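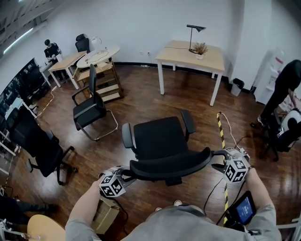 Sibusiso Kruger

Querida Motaung:

Como quedamos en octubre, os mando el informe de avance sobre el reacondicionamiento de la sala de trabajo de Zadholm, esta vez un poco más largo de lo habitual, porque hay bastante que contar y porque me gusta que sepáis en qué se va cada partida.

Empiezo por las sillas, que son el grueso del encargo y también lo que más quebraderos de cabeza nos ha dado. Entre lo que había en el edificio y lo que llegó del almacén de Drilham reunimos 97 sillas de oficina, de modelos muy distintos. La negra de respaldo bajo y ancho, con reposabrazos acolchados y armazón de plástico gris, es de las que más nos gustan: base de estrella, poco bulto, se mete bien bajo casi cualquier mesa. También se quedan en la sala la negra de respaldo alto, con sus ruedas, y la de estructura cromada en voladizo con el respaldo de malla, que hemos destinado a las visitas (¡y que todo el mundo quiere para sí!).

De las 97 llevamos revisadas 51. La revisión es sencilla pero lleva su rato: se comprueba el asiento, se aprietan los reposabrazos, se limpia la base y se decide si la silla vuelve a una mesa o pasa a la lista de piezas. Nueve han acabado en esa lista, casi siempre por el pistón, y de ellas iremos sacando ruedas y tornillería para las demás.

El suelo de madera oscura se ha conservado, y me alegro mucho de que insistierais en ello cuando yo todavía dudaba. Con las paredes blancas hace muy buena pareja, y el brillo le da a la sala un aire más cuidado del que esperábamos. Eso sí, marca todo lo que se arrastra por encima, de modo que he pedido ruedas blandas para las sillas que aún las llevan duras —236 euros en total, portes incluidos— y os ruego que lo carguéis a la partida de mobiliario, donde todavía queda margen.

En cuanto a las mesas, el rincón del fondo ya se usa a diario. Están el escritorio de madera clara con patas blancas y, al lado, la mesa redonda blanca con su lamparita. Falta recoger los cables, lo reconozco. El carro de estantes de madera clara lo queremos para el material pequeño, aunque seguimos discutiendo en qué pared va mejor; yo lo pondría más cerca de la puerta, pero en Marex, que nos hacen el plano, prefieren dejar libre ese paso.

Quedan por revisar 46 sillas, y después vendrán la colocación definitiva y el inventario con etiquetas. Si os parece bien, os enviaré el listado por modelos antes de pedir ninguna pieza más.

Un abrazo grande y gracias, de verdad, por la paciencia con los plazos.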